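How to segment an envelope-filing demonstration

The method we use at Adard splits a two-handed desk task into short labelled segments before any policy is trained on it. The task is filing: coloured paper, string-tie envelopes and a two-compartment magazine holder. String is the hard part - it is thin, it moves on its own, and small errors in fingertip position matter.

1. Set the paper, the envelopes and the blue holder on a white table. Vary the starting layout between takes.

2. Put the gloves on first, then the trackers. Check that the cable on the right side can move freely.

3. Record at an even pace. If the string slips, keep going and tag the slip later.

4. Mark a boundary each time a hand makes or breaks contact with paper, string or holder. Two annotators do this separately.

5. Compare the marks. We accept a boundary when they fall within 5 frames of each other.

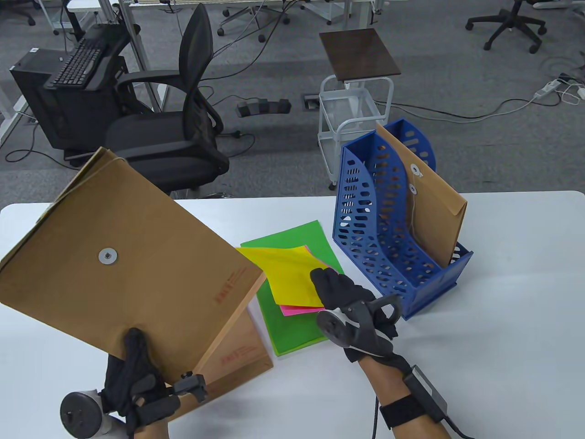
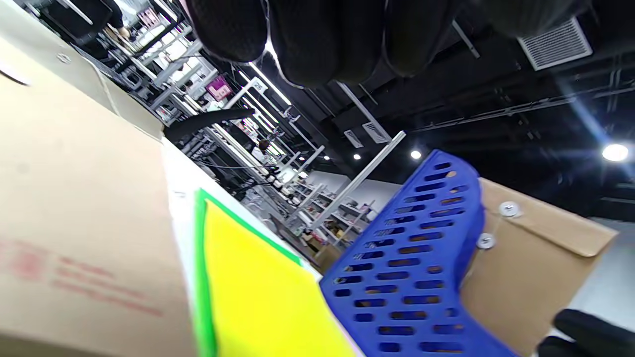
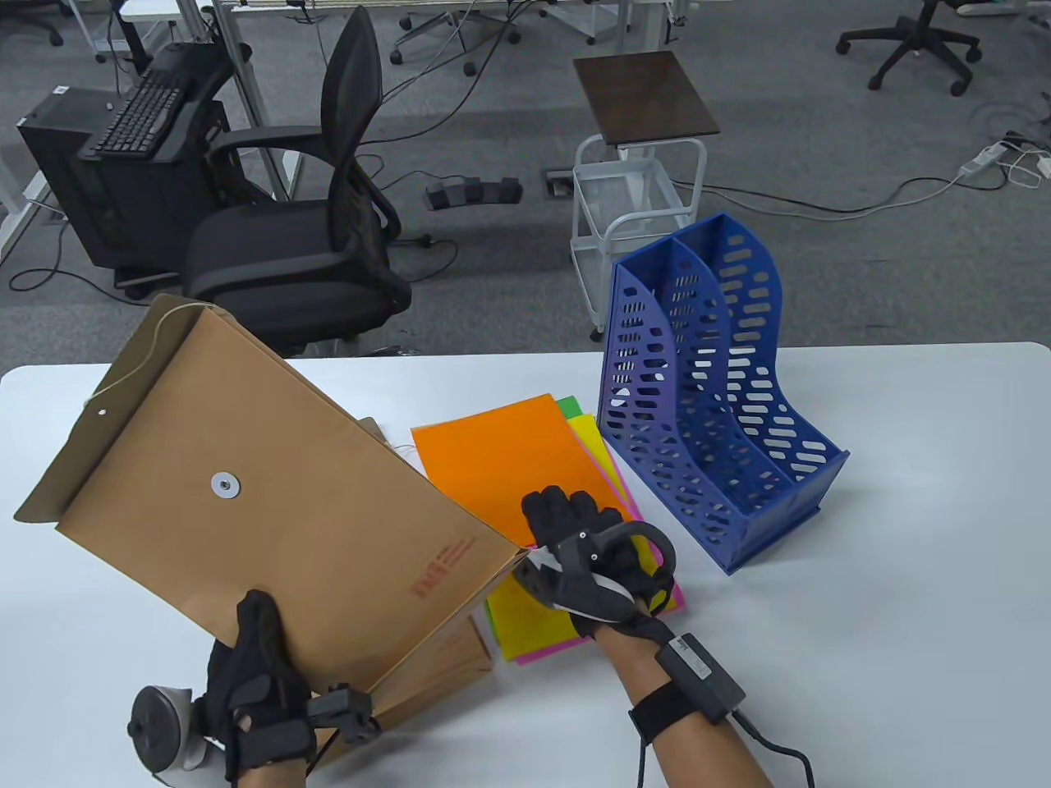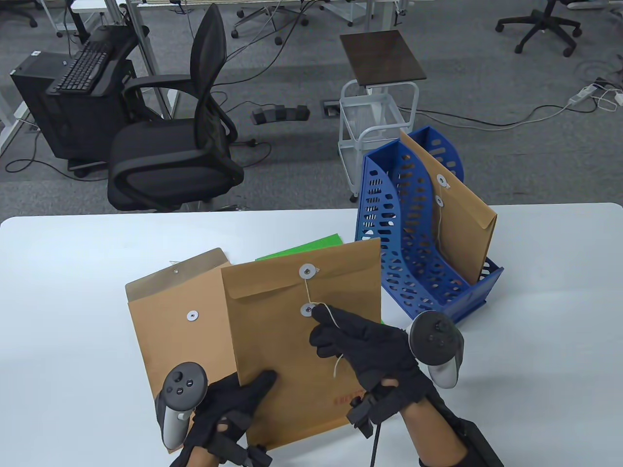
Envelopes, gloved hands and the blue holder at different moments of the filing task.

6. Train on the accepted segments only. Our May set had 1,877 of them. The policy fastened the tie in 72 per cent of trials, and most failures came on the second button.

Label colour does not seem to matter. We swapped the sheet order and the results hardly changed.

Comments

Mohandas Sastry
Do you count a regrasp of the string as a new segment?

Svenja Ammann
Yes, if the fingers fully let go. A slide along the string stays in the same one.

Brigitta Gasser
We tried step 4 with one annotator and the boundaries drifted badly by the afternoon. Going back to two.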